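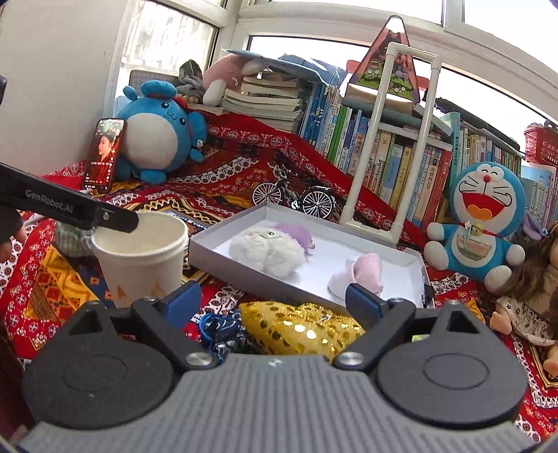
Sequined pouch, open tray with plush toys and a miniature bicycle on a patterned red blanket.

Sequined pouch

A sequined pouch is a small soft bag covered on the outside with sequins, the little shiny disks that get sewn or glued onto cloth. I've been writing up small household things for the Horkton pages for a while now, and this is the entry I kept putting off (mostly because I own too many of them!).

Round sequins are the usual kind, and gold is the color I run into most. They may lie flat side by side or overlap like fish scales, and the overlapping sort is the one kids love to stroke back and forth. Inside there is often a plain lining, and the top closes with a zipper, a snap or a drawstring.

Use

People keep coins, hair ties, earbuds, lip balm and spare buttons in them. Mine mostly holds beads. In a playroom or bedroom a pouch tends to end up on the floor with everything else, next to the plush toys and the bucket, and a shallow open tray is a good home for the lot. I like plush toys in the tray and anything with wheels, like a model bicycle, standing behind it. Cords and strings of beads go inside the pouch, or they tangle.

On a busy patterned blanket a gold pouch is easier to find than you'd think, thanks to the shine. A red one I lost for most of December.

Care

Don't put it in the dryer. Wipe with a damp cloth, let it air dry, and snip loose threads before they run. The Undus pattern booklet, which I learned from, calls for 924 sequins for a coin-sized pouch and 230 for the simple one-sided version. I bought a bag of 2000 at the Stostlow market and still have plenty.

See also: Bead string, Drawstring bag, Toy tray, Torvik purse

Last edited 2018-08-27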